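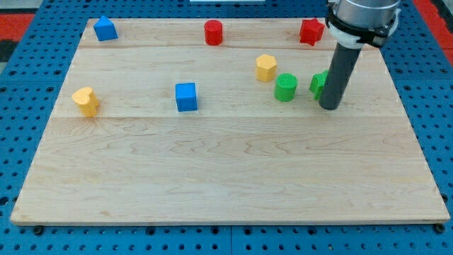 Maple board, light stock, with coloured blocks on the upper half.

Stallell Board Oil, 900 mL
Product code 646
In stock at the Barham counter and by post
Last revised Thursday, May 26, 2011

We stock one oil for wooden boards, and it took us a long time to agree to stock any. Most of what is sold as board oil is food-grade mineral oil with a picture of a leaf on the label, at several times what the chemist charges. Stallell is also mostly mineral oil. The label says so in reasonably large type, and that got it a hearing.

What's in it
Food-grade mineral oil and a little beeswax. No fragrance, no colour. The earlier bottle had lemon oil added, which smelled nice for an afternoon and did nothing else we could find. If you have the old bottle it will work the same.

What the maker says, and what we think

"Nourishes the timber." Timber in a board is dead and can't be nourished. Oil sits in the outer fibres and slows down how fast water gets in and out. That's useful, and it would be enough of a claim by itself.

"Prevents cracking." It lowers the odds. A board left flat in a sink of hot water will cup or split whatever you put on it. So will one stored against the side of an oven. If a glue joint was badly made to start with, oil won't hold it shut.

"Naturally antibacterial." We asked Groddale, the distributor, for whatever test this was based on. They sent a brochure. We asked again and were sent the same brochure. Wash your board with hot water and detergent, dry it, and use a separate one for raw chicken. We have put a plain sticker over that line on the bottles in the shop, and Groddale knows about it.

"Lasts for months." In a dry cupboard, possibly. On a board that gets washed every day, Brendan Mulligan, who runs our workshop, re-oils every few weeks and goes by the look of the wood. When it goes pale and a bit furry, it's due. A calendar is no help.

"Suitable for all timbers." Mostly true. Dense oily timbers hardly take any and you'll be wiping most of it back off. On maple it soaks in well and warms the colour slightly. On very pale boards that change won't reverse, so try the underside first if you are fond of the creamy look.

How we tried it
Ilse Lenz and Brendan oiled offcuts from the same maple plank with Stallell, with chemist's mineral oil, and with a boiled-down mix of mineral oil and beeswax that Ilse makes at home. A bare piece was kept for comparison. All of them went through the same washing-up for the whole of January, in our staff kitchen, where nobody is gentle.

The bare piece went grey and rough. The plain mineral oil piece needed doing again first. Stallell and Ilse's mix were hard to tell apart, and when Saranya Poduval was handed them without being told which was which, she preferred Ilse's. We report this because you may want to make your own. Beeswax is cheap, a double saucepan is easy to come by, and the only real nuisance is cleaning the saucepan.

It was a small trial in one kitchen, and we wouldn't hang much on it. The offcuts were small and had more end grain for their size than a proper board does, and end grain drinks. Groddale says their own trial did better. We have not seen it.

Choosing between this and a hard finish
People ask whether they should varnish a board and be done with it. For a board you cut on, no. The knife goes through the film, water gets under it, and then you have a peeling board. For a board that never meets a knife (a serving board, a play board for the kids, a flat surface for sorting beads or doing a jigsaw) a hard finish is fine and probably less bother than this product. We'd sooner you bought that than came back cross.

Hardwax oils are somewhere in the middle. Some are sold as food safe once cured, and curing takes a good deal longer than the tin suggests in cold weather. We sell those as well, and make more on them, and we still don't think a chopping board needs one.

Using it
Wash the board and let it dry overnight, standing on edge. Oil over damp timber is wasted.

If the surface is furry, wipe it with a wet cloth, dry it and sand lightly with fine paper along the grain.

Shake the bottle. The wax settles, and in winter it may go cloudy or form a plug in the neck. Stand it in warm water until it runs again. Don't microwave it.

Pour a small puddle in the middle and spread with a folded rag. Do the edges and ends properly, and do both faces. Oiling only the top is the usual reason a board ends up rocking on the bench.

Leave it for a few hours and wipe off what hasn't gone in. The instructions on the bottle say 20 minutes, which isn't long enough for end grain. Give a new board a second coat the next day.

Mineral oil rags don't self-heat the way linseed rags do, but you should still be in the habit of drying any oily rag flat outdoors. You will forget one day which oil you had.

About joined boards
Nearly every large board is made of strips or planks glued edge to edge, and you can see faint lines where they meet. Those lines are normal. A line you can catch a fingernail in is an open joint, and oiling it makes a later repair harder, as glue won't stick to oiled wood. Bring it in dry. Brendan will tell you whether it is worth fixing, and he says no more often than people like.

We also get asked whether planks of differing colour in the same board mean poor timber. They don't. Maple varies from cream to brown within a single tree, and a wavy streak is just grain. We'd be more suspicious of a board with no variation at all.

What one bottle covers
The maker's figure is 6 large boards, two coats, both sides. Ours was fewer, but we may pour generously. A dry old board can swallow a surprising amount the first time and then very little after that.

Details
Volume: 900 mL
Container: plastic bottle, screw cap. The flip-top version leaked in the post and we no longer carry it.
Storage: cool cupboard, cap on tight
Colour: clear to slightly cloudy
Smell: faint wax
Not for: outdoor furniture, floors, musical instruments, or anything you plan to paint or glue afterwards

Things we don't sell to go with it
The Stallell Applicator is a block of foam with a handle. An old T-shirt does better and can be thrown out. The Stallell Board Cleaner is dish soap. The Acheampong scraper, on the other hand, we do carry, and if you have a badly stained board it will save you a lot of sandpaper. Ask at the counter to be shown how to hold it, as the drawing on the packet has the burr facing the wrong way.

Customer comments
We print the ones that tell you something.

"Good on my maple board, hopeless on the old camphor laurel one. It just sat there in beads." Aksel Kárason

"I bought two bottles and didn't need the second. You could sell a smaller one." Anitha Annamalai

We agree with Anitha, and have asked Groddale for a smaller size. They said the minimum run was 1,323 bottles. We don't have the shelf for it, or the customers. If you only own one board, buy mineral oil at the chemist, or share a bottle with a neighbour.

Returns
Unopened bottles, any time. Opened bottles, if it has gone off or leaked. Mineral oil doesn't go rancid, so if yours smells like old chips, something else has got in, and we would like to see it. We can't refund boards that were bought elsewhere and cracked after oiling, though we'll have a look and give you an opinion.

Postage
Bottles travel by road only. Allow extra time to the islands. Two bottles post for the price of one, if you do have that many boards.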